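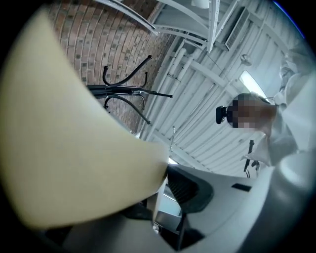 *Gripper's-eye view of the office upstairs. Big cream finger, brick wall, coat rack, white ceiling, and a colleague at close range.*

---

Okay, a few of you asked what my days look like now that we have arms on the packing line at Ukedent, so I'm doing a thread. I work at the Illovbridge site. I packed trays for years and now I spend half my week teaching with a gripper in my hand, and I love it more than I thought I would!

---

The teaching part first, as it's what people find strangest. You hold a gripper tool (same kind of fingers as the arm has, with a camera on it) and you do the job yourself. Pick up, turn, set down, let go. The recordings go into training, and the arm learns from how we do it.

---

So a lot of the people teaching are people who packed. That was a decision somebody upstairs made early on and I'm so glad they did. An engineer can pick up a tray. A packer knows you lift the short side first or the lid pops.

---

The camera sees very wide, by the way. Everything bends. Our brick wall arcs over like a tunnel and the coat rack looks like a spider. You get used to it in a day or so and then ordinary photos look kind of flat.

---

The line itself: the arms are all together in one cell, and the cell is called Grímsdóttir. It was the project name on the first purchase form and it stuck. People say "Grímsdóttir's waiting on labels" the way you'd say it about a coworker.

---

What Grímsdóttir does: takes filled trays off the belt, turns them label up, puts them in the carton, sends the carton on. All day. It's the part of the job that wrecked my right wrist, and I don't miss it one bit.

---

What Grímsdóttir doesn't do: anything with the soft pouches, anything with a torn label, returns, mixed orders, the weird little top-up boxes for the small clinics. All of that is hands, and it's the interesting stuff anyway.

---

Best day so far was in November. The cell ran 2311 trays in one shift with only 2 stops that needed a person. I was on the floor for it and we were all pretending to do other things while watching the counter. Somebody brought out the good cookies.

---

Worst day was the week after. New carton supplier, flaps a hair stiffer, and the arms kept letting go too soon. Trays all over. We packed by hand until late, and I'd forgotten how fast my old table could go when it's in a mood.

---

That got fixed with more recordings. We did 200 fresh ones with the stiff cartons, taking turns, and my arm was tired in a completely new place afterward. The gripper isn't heavy but you do notice it by lunch.

---

Someone in the replies wants to know if anyone lost their job. Fair thing to ask. At our site, no. We went from two packing shifts to one, and the evening people were offered days, teaching, or the returns bench. Most took days. A few of them miss the evening bonus and they're right to, it was real money.

---

I'd like the pay part sorted out better, for the record. Teaching is on the same grade as packing right now, and it takes judgment. We've raised it. The talks are friendly so far and I'll post when there's something to post.

---

Things that changed that I didn't see coming:

- the floor is quieter, so we talk more
- there's a chair in my life! with a mesh back!
- I read fault logs now and sort of enjoy them
- I can tell who recorded a grasp from the way the fingers close

---

That last one is my favorite. Everybody has a style. Some people come in low and slow, some swoop. One of the returns crew does a tiny pause before letting go, and the arm picked that up, and now the whole cell does a tiny pause before letting go. I think it's lovely.

---

Tostville gets its cell next. About 30 of them came over on the bus to look around, and they had much better questions than we had at the start. Who cleans it, who's allowed to stop it, what happens when you're short a person and the arm's down too.

---

My answers, in case any of you are in the same boat: we clean it, anyone can stop it, and when both are short we ship late and say so. The middle one matters most to me. The stop button is on our side and you don't get quizzed for pressing it.

---

We also let them each have a go with the gripper. First try, everyone squeezes way too hard. Second try, everyone goes way too gently and drops it. By the fourth or fifth go you forget it's there and it's just your hand with longer fingers.

---

A tip if you're about to start teaching: do it like you'd do it on an ordinary shift. I spent my first week doing these beautiful slow careful picks, and then got asked very kindly if I could please pack like a normal person.

---

Keep the bad ones too, at least until someone's looked at them. Ours have a folder. A fumble where you save it at the last second can be more useful than a clean one, or so I'm told by the people who do the training, and I have supplied plenty of fumbles.

---

Next session is 10th February and we're starting on soft pouches, finally. They slump, they slide, they stick to each other. I've been looking forward to this for ages and I fully expect to be terrible at it.

---

Keep the questions coming, I'll get to them on my breaks. And to whoever asked, yes, I still do a couple of hours of hand packing every week. I like it now that it's a couple of hours.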